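Section 4. Setting Up the Dish Rack Task

Before you start, finish Section 3 (Homing and Joint Limits). The arm must be bolted down and the Derel controller must show a steady green light. Do not run this task from battery power.

4.1 Placing the rack

1. Set the rack on the tiled counter with its raised back rail toward the wall.
2. Slide the drip tray in fully. A tray that sticks out changes the front edge the planner looks for.
3. Line up the tray's front edge with a grout line, then enter the line number in the Sepp settings file under rack_front.
4. Push down on each corner. If the rack rocks, bend the foot, not the dividers.

Note: The grout grid is used for setup by eye only. The software does not read it.

4.2 Loading the plates

1. Stand the plates in the divider slots at the right end.
2. Lay any plate that is not part of the current run flat on the counter.
3. Jog the arm by hand until the finger is over the upper rim of the front plate. Stop there and save the pose as RIM_START.

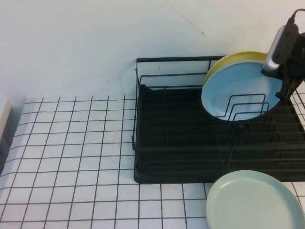 Text and task files: Korkow Robotics Club, manual group
Revised 4/10/21

4. Check that the yellow plate's rim can be seen behind the blue one. The rim finder needs both edges.
5. Set the grip force to 70 in the Sepp panel. New teams should leave it there until May, when the Dramen qualifying rules come out.
6. Set the approach speed to 300. The panel accepts higher values, but the arm will overshoot on short moves.

CAUTION: Keep hands out of the rack while the arm is enabled. The stop button does not release the gripper - it holds whatever it is holding.

4.3 Cable check

1. With the arm at RIM_START, look at the cable loop at the top of the gripper. It must hang free.
2. Turn the wrist slowly through its full range. If the loop pulls tight, go back to Section 3 and lower the wrist limit.

4.4 First run

1. Select Task 4 and press Dry Run. The arm goes through the moves without closing the gripper.
2. Watch the height readout at the rim. The encoder count should settle at 1,087. If it does not, save RIM_START again.
3. Press Run. Keep one hand near the stop button for the whole cycle.
4. After the run, save the log to the team folder before switching off. The Derel controller clears its memory at shutdown.

Note: Error E-12 means the two rims were read as one. Move the rear plate back one slot and repeat 4.2 from step 3.

Go on to Section 5 for scoring runs.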